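Search this site Go

Savings Notes: Questions and Answers

By Inmaculada Goicoechea
30 Jan 2022
4 min read

These are the questions savers send us most often about the fixed-term notes issued by Flovama Savings. Rates are on the separate rate sheet and are not repeated on this page.

What is a savings note?

It is a loan you make to Flovama for a set term. We pay you interest twice a year and return the full amount on the last day of the term. A note is a different product from a savings account, and you cannot write checks or make transfers from it.

How much do I need to open one?

The minimum is 216 dollars. After that you can add any whole-dollar amount up to the end of the offer period. Additions made later go into a new note with its own rate and its own end date.

What terms are available?

We offer 15 months and 20 months. The longer term does not always carry the higher rate, so check the rate sheet before you choose.
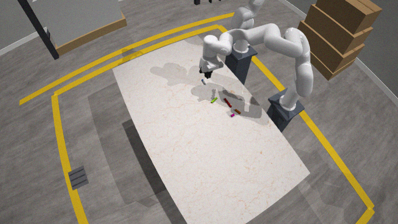

Two robot arms over a marble-patterned table.

When is interest paid?

Interest is paid in April and October to the account you named on your application. If you change banks, send us the new details at least ten business days before the payment date. Payments sent to a closed account come back to us, and reissuing one can take a few weeks.

Can I take my money out early?

Yes, but you give up 70 days of interest. If the note has earned less than that, the difference comes out of the amount you deposited. Early withdrawals have to cover the whole note. We do not do partial ones.

What happens at the end of the term?

We write to you a month ahead and ask what you want done. If we hear nothing, the money goes to your named account. Notes do not renew on their own. They did under the old Plirthorpe series, and some holders still expect it.

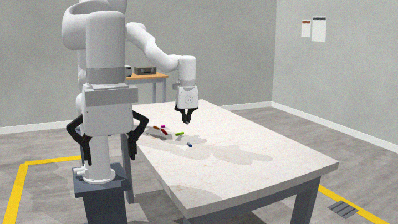 If you want to move into a new note, return the renewal form before the end date. The rate you get is the one in force on the day the form reaches us. Forms sent to the Villanueva office are forwarded, and the date that counts is the date they arrive there.

Can two people hold a note together?

Yes. Both must sign the application, and both must sign any request to withdraw early. Interest goes to one account only.

Is the interest taxable?

In most cases it is. We mail a yearly statement showing what was paid. We cannot give tax advice.

How do I see my balance online?

Log in to Nivumeo, our customer site, and open the Notes tab. New notes appear there within two business days of funding.

Who do I contact about a note in an estate?

Write to Aurelio Soler in Holder Services and include a copy of the death certificate. The early withdrawal charge does not apply in these cases.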